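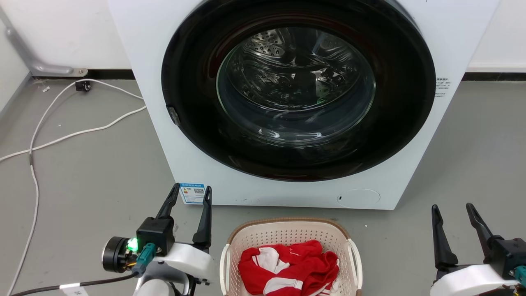 I've been putting off laundry all week and today I ran out of excuses (and socks). So, 22 April 2021, let the record show that I finally dealt with it!

My big weakness is the leftover item. You know the one. You haul everything out, you feel very pleased with yourself, and then three loads later there's some small sad thing stuck to the inside of the drum. Mine is green this time. I stuck my whole head in the door last July looking for a missing pillowcase and Korkor Odoi still brings it up at dinner, so now I just spin the drum by hand and see what drops.

The cream basket with the tan rim has been a good buy, by the way. I went back and forth over a fabric one, but the holes in the sides let things breathe a bit and the handles don't dig into my fingers on the stairs. The red and white striped thing gets a load to itself -- I learned that lesson with a set of towels that are now, let's say, blush.

Next job is those white cables on the floor. I keep stepping over them with my arms full and one day I'm going to lose that fight. Shu-fen Shek swears by stick-on clips along the baseboard. If you've tried them, do they stay put? And I need to sweep back there too, ugh. Maybe after coffee.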